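Foros > Taller y automatización > Mantenimiento de celdas
Etiquetas: colaborativos, mesas, puesta a punto

La mesa se me está comiendo los ciclos (celda de carga de rejillas)

Publicado en abril por relta_taller

Buenas a todos. Llevo un tiempo leyendo por aquí y hoy me toca preguntar a mí. Tengo una celda pequeñita en Relta, un brazo colaborativo sobre mesa fija, con la cámara montada en la muñeca. Coge piezas, las deja en un escurridor de varillas y vuelta a empezar. El proyecto se llama Nakuto, por si alguien lo vio en el hilo de presentaciones.

El caso es que la receta estaba afinada y de 100 ciclos me fallaban 2, que para mí era gloria. Ahora me fallan bastantes más y siempre en la misma zona del tablero. La cámara ve "pieza" donde no hay nada y el brazo baja a pellizcar la mesa. ¡Un susto cada vez! Ya he cambiado los dedos de la pinza y he repetido la calibración de la cámara, y sigue igual.

Mi sospecha es el tablero, que está ya muy trabajado. ¿Lo lijo, lo pinto, lo cambio? Estoy abierto a todo menos a gastar mucho.

---

tornillo_flojo escribió:

Antes de lijar nada, límpialo bien. En serio. A mí me pasó con una mesa gris parecida y la mitad de los falsos positivos eran motas de polvo y virutillas claras. Paño de microfibra, alcohol isopropílico, y luego otro paño seco. Y haz la pasada con las luces de la celda encendidas, que con la luz del taller no ves ni la mitad.

---

drasthorpe_mant escribió:

Yo no perdería el tiempo limpiando, lo siento. Si falla siempre en la misma zona es desgaste, y el desgaste no se va con alcohol. En Drasthorpe tuvimos una mesa que brillaba un poco por un lado y estaba mate por el otro de tanto arrastrar cosas, y no había umbral que valiera para las dos partes. Pusimos una lámina mate encima, pegada por los bordes, y adiós problema. Cuando se estropea se arranca y se pone otra.

---

tornillo_flojo escribió:

Pues la lámina tiene su aquel, ¿eh? Si te queda una burbuja ya no tienes la altura igual en toda la mesa, y un agarre rasante te lo agradece fatal. Yo sigo diciendo que primero limpiar, que cuesta cinco minutos.

---

relta_taller escribió:

Vale, limpiar y luego vemos. Una duda más: el escurridor está puesto en diagonal respecto a la base y a veces dudo de si se ha movido. No lleva topes, solo el peso. ¿Puede ser que lo vaya empujando el propio brazo y que el problema no sea la visión?

---

honkanen72 escribió:

¡Claro que puede ser! Y me sorprende que nadie te lo haya dicho antes, la verdad. Un escurridor suelto en una celda es pedir guerra. El orden que sigo yo cuando una celda se pone tonta es este:

1. Parada y llave fuera. Quito de la mesa todo lo que no sea del ciclo (cajitas, cables, cartones, lo que se haya ido quedando).
2. Limpio el tablero y paso la mano despacio buscando rebabas. Los arañazos finos los dejo, los que enganchan la uña los repaso con lija muy fina.
3. Marco con cinta las cuatro esquinas del escurridor, le pongo 4 topes atornillados y compruebo que no baila.
4. Reviso que las varillas estén bien metidas en su marco. Una que asome un poco y ya tienes choque en la bajada.
5. Llevo el brazo a la pose de inspección y saco una foto de referencia, siempre desde el mismo punto y con la misma exposición.
6. Lanzo 72 ciclos en vacío, a velocidad reducida, y vuelvo a sacar la foto para comparar.

Con eso sabes si se mueve el útil o si te engaña el fondo. El umbral es lo último que toco.

---

drasthorpe_mant escribió:

Muy bien la lista, pero el punto 3 no lo haría con tornillos en un tablero que igual hay que cambiar. Unos topes con imán o con bridas y listo. Atornillar es para cuando ya lo tienes claro.

---

honkanen72 escribió:

Con imán en un tablero que no sabemos ni de qué es... bueno, para gustos. Yo he visto topes de imán irse de paseo con el primer roce. Que suba una captura desde la muñeca y hablamos con algo delante, que así estamos adivinando.

---

relta_taller escribió:

Va la captura de la cámara de muñeca. La zona que me da guerra es la de las marcas oscuras, arriba hacia la derecha. Los arcos finos de abajo a la izquierda no me han dado fallos, o no que yo sepa. Y sí, honkanen72, ya sé que tu punto 1 me lo tengo que aplicar - prometo recoger. Decidme si con esto os mojáis entre lija y lámina. 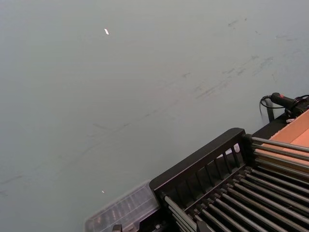

---

drasthorpe_mant escribió:

Lámina, sin dudarlo. Esos restregones tienen contraste de sobra para que un detector por diferencia de fondo se vuelva loco. Y el cable rizado del aparato negro, lejos del recorrido, por favor.

---

tornillo_flojo escribió:

Yo veo una motita blanca arriba a la izquierda y otra abajo, así que de limpiar no te libra nadie, jaja. Luego, si las manchas siguen ahí, le doy la razón al compañero y pones la lámina.

---

honkanen72 escribió:

Topes primero. Después lo que queráis.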